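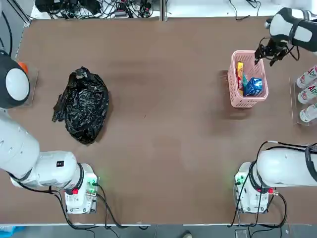 I'm picking a top for the bench in the back half of my garage and I've narrowed it to three colors: white, light gray or a mid brown. The bench is 76 inches long and gets used for everything, mostly fixing lamps and small radios, plus wrapping and packing when I sell them. I've worked on white for years and I'm tired of the glare. What I keep coming back to is a plain brown with a bit of mottling in it and a light metal strip along the edge, same as on the table in the photo. My brother-in-law says brown is a mistake because I'll lose every screw I put down. Anyone here gone from white to brown and regretted it?

Posted by dwysocka, September, 7:40 pm
Seston Home Workshop Board > Benches and Storage
Search this board Go Advanced

hal_in_the_shed wrote:

Went the other way, brown to white, and I'm not going back. Brass screws on brown are gone the second you look away. Same for copper wire ends. If you do lamps you must have plenty of both.

The glare is a lighting problem. Move the light off to the side or put a diffuser over it and white is fine.

mottlemaker wrote:

Disagree with Hal. I've had a brown top since we moved in and small parts go in a tray, so the color of the bench doesn't come into it. What I notice is that it doesn't look filthy after an hour. On a white top every pencil mark and every bit of flux shows, and I was wiping it down constantly.

The mottling helps too. A flat solid color shows scratches more than a broken-up one does.

rkl_bench wrote:

What about the gray? You listed it and then never mentioned it again.

dwysocka wrote:

Fair. The gray costs the same and I've got nothing against it, but the sample looked almost blue under my lights. The store quoted $164 for the brown cut to length, edge strip not included. I can live with that. The gray would have to be special ordered.

Danuta Wysocka

hal_in_the_shed wrote:

That's a lot for a bench top. I bought a used Lemura desk for less than that and took the legs off.

w_kolodziej wrote:

I'd worry less about the color and more about the edge. I've built benches with wood edging, with iron-on edging and with metal, and the iron-on stuff came loose on every one of them at the spot where I lean. Metal costs more and it's cold on the forearms in winter, but it stays put. Get one with a rounded lip if you can. The square ones will catch your sleeves.

mottlemaker wrote:

Second the metal. Screw it on, don't glue it.

rkl_bench wrote:

I glued mine with the Zieliński contact cement and it has been fine for up to 11 years now, depending on which side you count from. I did the front first and the ends a good while later. You do have to rough up the back of the strip. Screws on the front edge collect crud in the heads.

w_kolodziej wrote:

Countersink them and they don't. I've also had to take a strip off to replace a damaged top, and I would not want to do that with cement holding it.

Anyway, back to what Danuta asked. I did a color test before I built the last one and it took one evening. What I did:

1. Get the largest sample they'll give you. A two-inch chip tells you nothing. Rolo used to cut a square foot off the scrap pile if you asked at the counter – no idea if they still do.

2. Put it under the lights you really use, with the garage door shut, and set your usual things on it. Try the dark stuff as well as the small shiny stuff. Black plastic, a bag for example, stands out well enough against a mid brown. On a very dark walnut color I could hardly make out the edges. 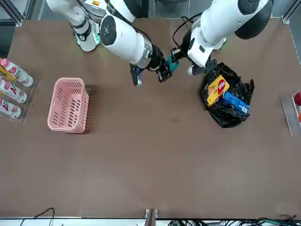 3. Stand back where you'd normally stand and look at it for a few minutes, then sit and do it again. Glare changes a lot with height.

4. Scatter a few screws of each kind you use and see which ones you can't find. If it's only the brass ones, buy a tray and stop worrying.

5. Scratch it with a key and wipe it. You'll be doing that to it soon enough.

I ended up with brown, for what it's worth.

Wojciech Kołodziej

hal_in_the_shed wrote:

Number 4 is my whole point. Trays are great until you knock one over.

mottlemaker wrote:

Then they're on the floor, Hal, and the bench color doesn't matter.

dwysocka wrote:

Thanks, that's a useful list. I called and they'll give me an offcut big enough to try. I hadn't thought about sitting versus standing. I stand for packing and sit for soldering, so it matters.

One more question for the edge people. Does the strip go on before or after the top is fastened to the frame?

w_kolodziej wrote:

Before, if you can flip the top over by yourself. At 76 inches you probably want a second person.

rkl_bench wrote:

After. That way you can hide a frame that isn't square. Mine isn't.

dwysocka wrote:

Tried the offcut tonight. Brass screws vanish, steel ones don't, and there's much less glare than I have now. The key scratch wiped down to almost nothing. I'm ordering the brown and two magnetic trays for the steel parts, and a plain white dish for the brass. Hal, you were partly right.

hal_in_the_shed wrote:

I'll take it. Post how the strip goes, I may redo mine.

107 views

Contact the moderators | Copyright Seston Home Workshop Board | Back to top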